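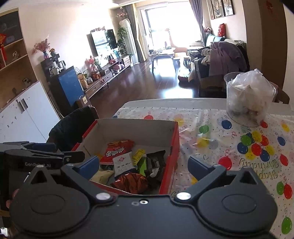
About Lastidance

Lastidance is a small publication on foreign policy and diplomacy. We read communiques, joint statements, summit declarations and treaty texts, and we write about what they commit anyone to do. Usually the answer is very little, and we think readers should hear that on the day of the handshake instead of two years later.

We publish one long piece every two weeks and a shorter note whenever a major meeting ends. We don't do live coverage. Plenty of outlets will tell you who walked in first and who skipped dinner.

Why we started

Our founder and editor, Oranuch Khunthong, spent 7 years as a conference interpreter before she wrote a word of journalism. Interpreters sit through the parts of a summit that reporters never see, and she came away with a low opinion of the final statement as a form. Delegations would argue until three in the morning over "will" and "intend to," settle on "reaffirm their commitment to," and then go out and call it historic.

She began keeping a private file of these phrases. The file became a newsletter, called Yensuk for its first year, and the newsletter became this site. A few of our oldest readers still write to us under the old name. We answer to both.

What we do

The main work is reading. When leaders sign something, we get the full text in every official language we can handle and compare it with the last text on the same subject. If a sentence has been copied over from the previous round, we say so. If a deadline has gone missing, we say that too. Differences between language versions get their own section, as they're often where a disagreement has been parked.

We then go back. Each statement we cover is entered in a tracker we call Nivetti, along with anything in it that could be checked: a date, a sum of money, a promised meeting, a named office that is supposed to open. Nivetti now holds 1000 such promises. Many of them can't be scored as kept or broken, and this is the main thing we've learned from building it. The wording was picked so that they couldn't be. We list those as "untestable" and we don't apologize for how long that list is.

Rukeo is the smaller project, a glossary of diplomatic English in plain terms. Entries include "frank exchange," "all parties," "in due course" and "constructive." It is the most visited part of the site, by a wide margin, and we have mixed feelings about that.

What we don't do

We don't predict. We have read too many confident forecasts of who would break with whom, ours included. Early on we ran a piece explaining why a certain set of trade talks would collapse by September. They limped along and produced a two-page statement. The piece is still up, with a note on top.

We don't quote unnamed officials. This costs us stories, and other editors have told us it's naive. Maybe so. But a diplomat who won't put a name to a remark generally wants something from having it printed, and we're not well placed to work out what.

We don't grade leaders on body language. A photo of two presidents leaning toward each other tells you that they were leaning.

Who pays for it

Readers, mostly. We have 2000 paying subscribers, and the Nivetti tracker is free to everyone. We take no money from governments, embassies, political parties or companies that lobby on foreign policy. We have been offered seats on sponsored press trips and have said no each time. You should be suspicious of any outlet that covers governments and is vague about its income – we'd ask you to hold us to that as well. Our accounts go up on the site once a year, in a file that is dull but complete.

How to argue with us

Corrections are posted at the top of the piece, in the same size type, with the date and what was wrong. If you worked on a text we've written about and think we misread it, write to the editor and give your name. We'll print your letter if you want it printed. Former negotiators have changed our minds on several entries, most often by explaining why a phrase that looked empty was the only thing both sides could take home. We find that argument fair in some cases and a little too handy in others.

If you'd like to write for us, send a short pitch and one link to a primary document. Please don't send opinion pieces about the decline of the international order. We get 10 of those for every pitch we can use, and they're hard to tell apart. We're most interested in people who read a language that our staff doesn't, and in subjects that draw few reporters: fishing agreements, river commissions, visa deals, the budget meetings of regional blocs.

Rates are listed on the contributors page. We pay when a piece is accepted, whether or not it runs.

Page last updated 2019-12-30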